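Shed and Laundry Clear-Out: The Gallery

Posted July 5, 2022

Right, so the big sort-out is finally done! I'd been putting it off since April, when the laundry shelf came down and everything ended up in one heap. Evangelia Michailidis came over with a thermos and 12 old ice-cream tubs, and we got stuck in — two days instead of the one I'd promised her, sorry Ev.

My only system is bags. One for this lot, one for that lot, and whatever I'm still arguing with myself over stays out between them. I like brown paper down on the table first (I buy the Jollik roll, but any will do), then you can fold up the crumbs and grit at the end and tip the whole lot in the bin.

Said Farouk asked what I'd keep if I could only keep 4 cleaning things. Easy! A bucket, a decent cloth, a hand brush and a dustpan. I'm fussy about the last two. Give me a wooden handle on the brush every time, and a pan with a wide, flat lip that sits right down on the surface, otherwise you're chasing the same line of dust backwards across the room. 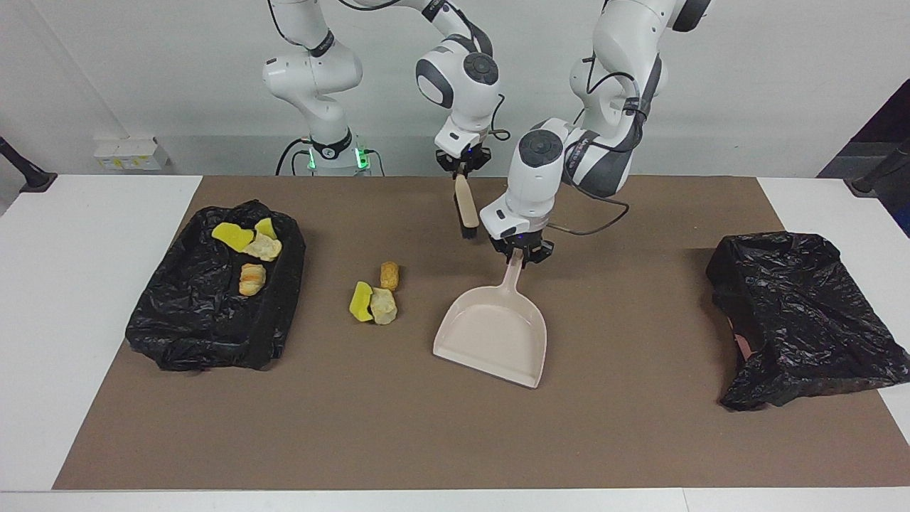 Next up is the linen cupboard, and I've already told Ev to bring more tubs. If anyone local wants the spare pegs, leave me a comment and I'll pop them out on the front step for you.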